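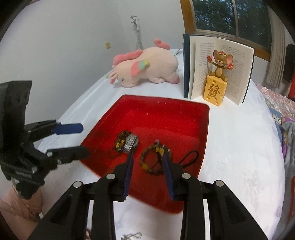
4. Cleaning bracelets, bead strands and watch bands

Read this section before you fill the tank. The leaflet in the Clerell box says the cleaner is "safe for all jewelry." We sell the thing and we don't believe that, so please use our list and ignore theirs.

4.1 What can go in

Plain stainless steel watch bands, taken off the watch. Solid gold and solid silver with no stones. Glass beads, if they are strung on wire and the color goes all the way through.

4.2 What stays out

Pearls, amber, coral, opal, turquoise, wood, bone, shell, and anything glued. Plated pieces are a gamble. Beads on cotton, silk or waxed cord stay out too, whatever the beads are made of, and so does elastic. If you can't tell what a bead is, treat it as wood and go to 4.4.

CAUTION: A "water resistant" watch is not a watch you can put in the tank. Take the band off. If you can't get it off, wipe it by hand.

4.3 Running a cycle

1. Set the cleaner on a flat, dry surface, with the plug out of the wall.
2. Fill to the lower line with lukewarm tap water. The upper line is for the large basket only, and this model doesn't come with one.
3. Add 2 drops of dish soap. Bukero sells a cleaning concentrate that is supposed to do better. Hường Lại ran steel bands through both at our bench and could not tell them apart, so spend your money as you like.
4. Lay the band in the basket, opened out flat. One piece at a time. Metal rubbing on metal leaves marks, and the marks don't come out.
5. Close the lid, plug in, and press Start once. The short cycle runs 80 seconds.
6. Unplug, lift out the basket, and rinse the band under the faucet with the drain plugged.
7. Dry with a soft cloth, then leave it out overnight. Water sits between links much longer than you'd think.

NOTE: The "Deep" button runs the same cycle again after a pause. As far as we can tell that is all it does.

If the water turns gray, that's mostly skin oil and soap. It doesn't prove the cleaner works better than a toothbrush, despite what the box shows. On a badly clogged clasp we still reach for the toothbrush first.

4.4 Bead strands, by hand

1. Check the cord near the knot. If it is frayed or stiff, stop and have it restrung.
2. Wipe each bead with a barely damp cloth. No soap on wood.
3. Dry right away and lay the strand flat. Hanging a damp strand stretches the cord.

Skip the baking soda and foil trick you see online. It can strip a dark finish that was put there on purpose.

4.5 If the cleaner won't start

Check that the lid is fully down. Then check the water level, which must reach the lower line. If it still won't run, leave it unplugged for 34 minutes (the leaflet's number, and we have no idea why) and try again. After that, don't open the case. Write to Định Vũ at the service desk with the serial number from the underside.

Section revised 6 July 2023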